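Lecture 5: Teleoperation, or How to Be Patient for a Living
Notes by Toshio Kuroda. October 17, 2024

Last time we covered kinesthetic teaching, where you hold the arm and push it through the task. It works nicely for one arm. With two arms you run out of hands, and we move to remote control.

Terms for today
Leader: the device you hold.
Follower: the arm that does what you did, including the sneeze.
Episode: one attempt, start to finish.

Expect to be bad at this. In the June session at Lestenside, a new operator kept 22 of the first 85 episodes. By the second day it was 70 of 85, and the operator had stopped talking to the gripper.

What to keep
Keep slow episodes if they are smooth. Keep a missed grasp if you recovered from it calmly. Throw out anything where you froze for several seconds to think, or the policy will learn to freeze too, with none of the thinking.

Two arms, one object
Decide before you start which arm holds and which arm acts.

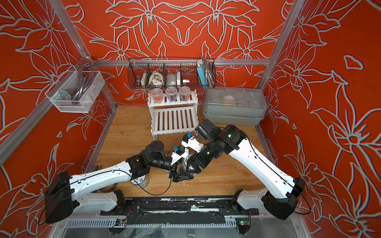

Then stick with that choice for the whole set. If you swap halfway through, the model sees two answers to the same question and tends to pick the average, usually a spot in midair between them.

For next week: read the Orusard handout, sections 2 and 3, and bring a leader you have calibrated yourself.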